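Workroom > Shirts & Tops > Printed Tees

Brollmont Heavy Tee, Dark Grey, Big White Lettering

Tomedora has sold plain T-shirts for years, and they sold fine, and no customer ever wrote to us about one. The Brollmont is the loud one. It comes in dark grey with oversized graffiti-style lettering across it in white, drawn for us at the Damport print shop by people who feel that legibility is the reader's problem. We have been asked what it says. We have asked too.

The cotton is heavy enough to hold its shape after a day of leaning over a bench, and the cut is roomy through the shoulders so you can reach for things without showing the room your back. Tested to 40 washes before we got bored and started selling it.

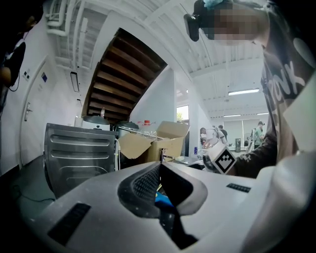 Brollmont tee in dark grey, worn at work.

The print goes up toward the shoulder, with a smaller pale patch of its own there, so an apron won't hide all of it. If you wanted all of it hidden, see the Pretorius plain tee, style 507, which is the same shirt with nothing to say for itself.

Fit: true to size, long in the body. Shrinks a little in a hot dryer, like everything else you own.
Care: wash cold, inside out. Do not iron the lettering. It will not become clearer.
Sold singly or in packs of 2. First run of 3000, next printing in June.

Tagged: graffiti print, heavyweight, dark grey, workwear-ish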